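Play food, petal bowls and a new shop floor: Stondance opens its Liao play kitchen range

I've been selling pretend dinners for 14 years and I still get silly about a new box of toy fruit. So I'm very pleased to say that our new play kitchen range, Liao, is ready for small cooks everywhere - and I've been playing with it far more than a grown-up should.

The bit I keep going back to is the fruit. There's a bright yellow banana with a brownish tip, and a big bunch of dark red and purple grapes with that frosty look real ones get. They sit nicely in the see-through purple bowl with the wavy rim, a bit like a flower (my favourite, if I'm allowed one).
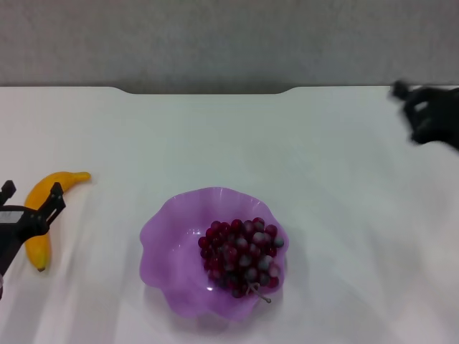
We've kept the sets simple this time. You can buy the fruit and bowl together for £19, or add to what you've already got at home. Everything fits on an ordinary table and packs away in one box, so teatime can still happen on the same spot!

Parents asked us for two things back in October: fewer fiddly bits, and surfaces that look like a proper kitchen. The first was easy. The second took ages, and I've spent more evenings than I'd like peering at plain greys and deciding which one felt right for pretend chopping.

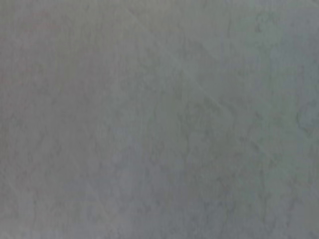

Flerkiden, 21 January 2026

Liao goes on sale today in our Flerkiden shop, with our Loltden branch following once the shelves are up. We've made 575 sets for the first run, and I'd love to see what your little ones cook - do bring them in for a play before you buy.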